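4.3 Does the camera position explain the gap?

The handheld grippers in this study were compared on task success, and on that measure the Fevitz tool came out ahead of the Bakside tool in both rooms. We are reluctant to read much into this. The two tools differ in finger shape, weight, lens and camera height all at once, and the original comparison by Yau and Ho changed all four without separating them. A policy trained on one set of recordings may do better for reasons that have little to do with the gripper itself.

We therefore went back to the recordings. Of the 1,997 clips collected with the Fevitz tool, we drew 216 at random and checked each for two things: whether the marker cube could be read by the tracker, and how much of the view was taken up by the tool's own body. Figure 6 is from one of these clips, recorded in the room with the sink. 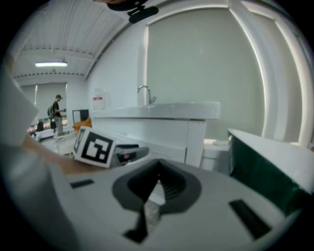 Figure 6. View from the camera on the handheld gripper. The marker cube is tilted, with one large face and a narrower side face in view; the gripper body fills the lower part of the image. A hand reaches toward the cube.

The wide lens is usually presented as a plain gain, and it does keep a great deal of the room in view. In Figure 6 the faucet, the window shade and the ceiling light can all be made out. The price is strong bending near the rim, visible in the window frame on the right, and black corners that carry no information. The lower part of the image shows the housing and its V-shaped recess, and a pale panel blocks part of the room on the left. How much a policy learns from the rest of the image is an open question, and success rates alone cannot settle it.

The background also worries us. People were free to move about while clips were recorded, and two are visible behind the tool in Figure 6. Wu and Nyitrai treat this kind of clutter as helpful variety. It may be. We found no test of that claim in their report, and our own attempt, with 45 clips masked by hand, was too small to support an answer either way.

For the second round we fixed the lens and changed only the camera height, collecting 300 clips per setting. Results are given in Section 4.4.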